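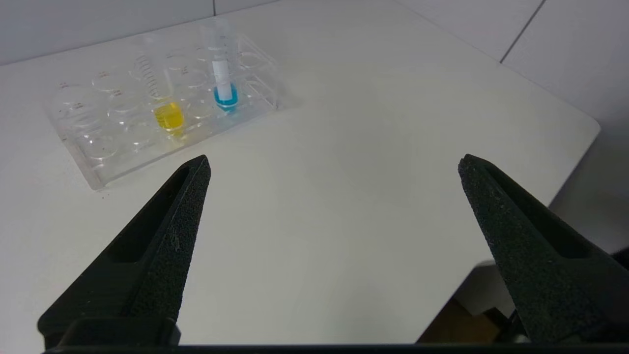

February, 4:10 pm. Color mixing, second go

Same kit as this morning, clear multi-well plate from the Kiden box, food dye and tap water. Two wells loaded so far, one yellow, one blue. Everything else on the plate left for mixes.

Weronika wants this to be the standard warm-up for new people. I'm still not sold. The claim is that equal drops of yellow and blue give the same green every time. This morning 4 drops of each gave me one green, and Doğukan, same bottles, got something closer to pond water. He says his drops are bigger. Probably true, and that's my whole complaint: "a drop" is whatever your thumb does.

So for this round, no counting drops. Use the dropper with the graduation lines and read the volume off it. The lines are thin and gray on clear plastic and hard to read over a white table. Put dark paper behind it next time. Beril says she can read it fine. I asked her to read it twice and got 2 answers.

Also the blue. It looks far stronger than the yellow even when there's less of it, so equal volumes was never going to land in the middle. İlker's sheet says 1:1. I don't know where he got that and neither does he. Going to try 6 parts yellow to 1 blue and work back from there.

Don't leave things standing in the wells between mixes. The plate is light and a tall dropper will take it over if you bump the table. Mine hasn't gone yet but I don't trust it.

To do:
rinse plate, check for blue left in the bottoms
ask Benedicta if the Drendanel dye is the same batch as last term
label droppers Y and B, tape, not marker

Not signing off on the warm-up until two people get the same green.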